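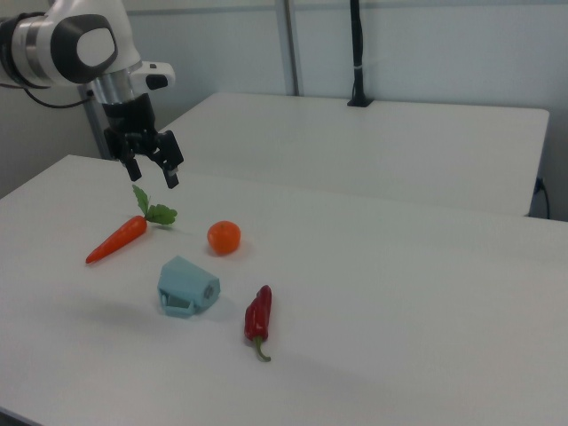
My daughter wants to know when the carrot is coming back, one parent wrote to us in the fall, and she has asked me at breakfast every day this week, so please give me something I can tell her.

Well, tell her February! I've been sitting on this news for weeks and I'm so happy I can finally type it out.

FOR IMMEDIATE RELEASE, 1/27/25

Bromby Brings Back the Leafy Toy Carrot, With a New Table Game to Go With It

Hello from all of us at Bromby. If you write about toys, family stuff, preschools or just nice things to put on a table, this one's for you. If you're a parent who wandered in from the newsletter, hi, pull up a chair. I write these releases myself and I've never learned to keep them short.

The leafy carrot goes back on sale in February at the Bromby shop and in Jovico stores. It's the one with the orange body that comes to a point and the green top with the toothy leaves. We stopped making it two years ago when we moved workshops, and I figured people would shrug and pick up something else from the vegetable shelf. They did not shrug. We asked our newsletter readers last fall which retired toy they'd most like to see again. We got 1,241 replies, and 511 of them said the carrot. The runner-up was a pull-along duck, which I also love (sorry, duck people, I hear you).

So I dug the old patterns out of a drawer and we got to work. Mostly we left it alone. The top was always the thing kids grabbed first, and it's the part they'd draw for us afterward, usually bigger than the rest of the carrot. Ours has stayed good and leafy. I did go back and forth for a long time over the shade of orange, taping swatches to my kitchen cabinets and looking at them at breakfast and then again under the lamp at night. The one we picked looks right next to a mandarin in daylight. That was my whole test, and I'm sticking by it.

About that game

We wanted to give families something to do with the carrot after the first afternoon. What we came up with is called Olader, and it's a very simple game played on whatever table you've got. A printed card comes in the carrot box. The rest of the game comes out of your own kitchen.

You put the carrot down. Then you and the kids go find a few things to keep it company, say a piece of fruit, something long and bright like a red chili pepper if there's a grown-up in charge of it, and a cup with a handle. Spread them out with a bit of room between them. One player turns around. The other player changes something: moves the cup over, turns the carrot so it points the other way, slides the fruit to the far side. Turn back and say what's different.

For littler ones you skip the turning around and just give directions. Put the fruit next to the cup. Point the carrot at me. Can you make a line? Can you make a circle? My youngest nephew calls every arrangement "soup," and I've stopped arguing.

When we play it at work we leave the big white table clear of everything else and spread the things toward one side, where short arms can get to them. A plain surface does help. We tried it on a checked tablecloth at my house and the grown-ups were hopeless at it. The kids did fine, naturally.

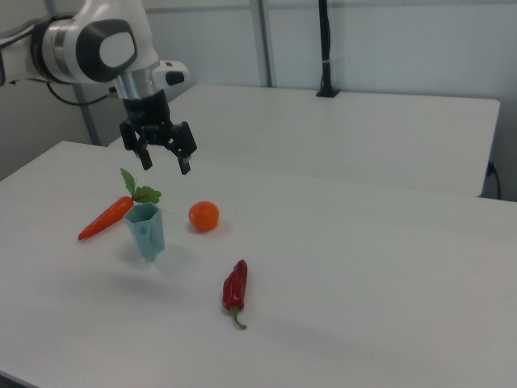
Do I need to buy anything besides the carrot to play?

The carrot and its card are all you buy. Everything else can be whatever is in your fruit bowl and your cupboard, and there's no correct list. If you don't have a mandarin, use a lemon or an onion or a clean sock rolled into a ball.

That's the question I get the most from stores, so I wanted it in writing. A few more bits I know you'll ask about, in no special order.

The chili. A few early readers of the card raised their eyebrows at it, and fair enough. A real chili pepper is not for small hands, and the card says so in big letters. We kept it in as a suggestion for older kids playing with an adult at the table, because the color and shape are so different from the carrot's and you get much better arguments about which way it was facing. A bell pepper works too. So does a red crayon. Please wash hands if you handle the real thing, and keep them away from eyes.

The cup. Any cup that won't break. I like one with a loop handle, and here's why: the handle gives you a sneaky move. You can leave the cup in exactly the same spot and turn it so the handle points the other way, and people will stare at the table forever. It's a terrific trick and I have lost many rounds to it. A pale color is nice too, something minty, so the orange stuff stands out beside it. You can also hide a small thing inside the cup, which is a whole other game and probably the one your toddler will insist on.

The age range. The game card is written for four and up. There are harder rounds on the back, including one where you change two things at once and one where you change nothing at all and keep a straight face. I can't do the second one.

Cleaning. Wipe the carrot with a damp cloth and let it air dry, leaves up. Shake the leaves out if crumbs get in there (crumbs will get in there). Please don't run it through the dishwasher.

Gift boxes. We're going without ribbon this time. The box is plain card with a drawing of the carrot on the lid, and the Olader card sits flat underneath.

Come play with us

We're holding an open play morning at the Strand in February, and anybody who writes about toys or looks after kids is welcome to drop in. The Strand is the long room over the old fabric store, up one flight, with an elevator at the back entrance. We'll have tables out with the game already started, plus coffee for the tall people. Bring a piece of fruit from home if you like and we'll work it into a round. I'll be the one with green felt leaves pinned to my sweater.

Press folks can borrow a carrot ahead of time. Write to the Bromby press desk through the contact page on our site, tell me where it's going, and I'll put one in the mail along with a card. You don't have to send it back in a hurry. If a child has gotten attached in the meantime, let me know and we'll sort something out.

Preschools and libraries can print extra game cards from our site for free starting the day the carrot goes on sale. There's a large-print version, and a picture-only version for kids who aren't reading yet. Print as many as you want! Cut them up, color on them, laminate them, whatever keeps them alive through a rainy week.

We sent early cards out to some families over the winter, and the notes that came back have been pinned up over my desk ever since. People changed the rules right away, of course. One house plays it at dinner with the actual dinner. Another only allows moves made with the left hand. There's a grandmother and grandson who play over video call, each with their own fruit, and they've been at it nearly every evening.

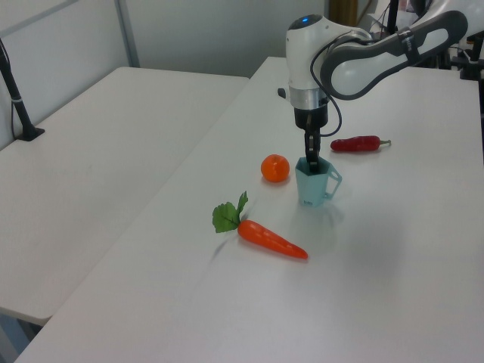 We put the carrot at an empty place at the table and the kids took turns guessing what had moved before dessert, another family told us, and it was the longest anyone has sat still in this house since the holidays.

I read that one out loud to the whole workshop.

Jovico stores will have the carrot on the shelf with our other vegetables, so look near the peas. If your local store doesn't carry Bromby, ask at the counter and they can order it in. Online orders from our own shop go out in the order they arrive, and I'd ask everybody to be a little patient with us in the first week. We're a small crew and we pack every box by hand.

About Bromby

Bromby makes toy food and pull-along animals for young kids. We design everything in our own workshop and sell through our website and Jovico stores. Olader is our first game.

Press contact: Bromby press desk, through the contact page on our website. It comes straight to me, and I usually answer before lunch.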